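Zeltel sucht Zellenbetreuung (m/w/d) für zwei Arme mit eigenem Kopf
Teilzeit, 25 Stunden pro Woche, Werkstatt Justovico, Halle 8

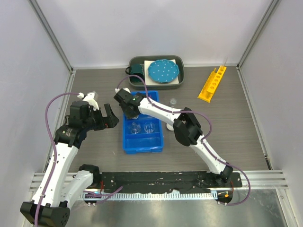
Gesucht wird jemand, der unsere Zweiarmzelle Ots am Laufen hält. Die Software hält sich für fertig, die Mechanik ist anderer Meinung, und dazwischen sitzt bisher Sunil Khan mit einem Inbusschlüssel. Er möchte gelegentlich Urlaub nehmen. Im August hat er es versucht und wurde am zweiten Tag angerufen.

Zu tun gibt es Folgendes:
Nullpunkte der Gelenke prüfen und nachstellen, morgens, bevor jemand »nur kurz« etwas testet.
Kabel kontrollieren. Sie sind lila, man kann sie also nicht übersehen, was die Arme nicht daran hindert, an ihnen zu ziehen.
Greiferfinger tauschen, Schrauben an den Sockeln nachziehen, Steckverbinder auf festen Sitz prüfen.
Den Arbeitsplatz nach Aufbauplan einrichten: Tablett, Gläser, Becher, Teller, Reagenzglasständer. Ja, Geschirr gehört zum Berufsbild.
Das Wartungsbuch in Drerkumix führen. Es enthält derzeit 353 Einträge, von denen 311 »läuft wieder« lauten. Wir wünschen uns mehr Prosa.

Sie bringen mit: eine Ausbildung in Mechatronik oder Elektrotechnik oder glaubhafte Jahre des Bastelns, Erfahrung mit Servoantrieben und Bussystemen sowie die Gewohnheit, den Not-Halt zu drücken, bevor man hineingreift. Python schadet nicht. Wer schon einmal einen Kabelbruch gefunden hat, der nur bei gebeugtem Ellbogen auftritt, darf das Anschreiben kurz halten.

Wir bieten eine unbefristete Stelle, Bezahlung nach Haustarif, eigenes Werkzeug, das Sie bitte beschriften, und drei Wochen Einarbeitung durch Herrn Khan, der sich sehr auf Sie freut.

Bewerbungen mit Lebenslauf bis September 10, 2021 an die Personalstelle von Zeltel, Stichwort »Ots«. Ein Probetag gehört dazu und wird bezahlt.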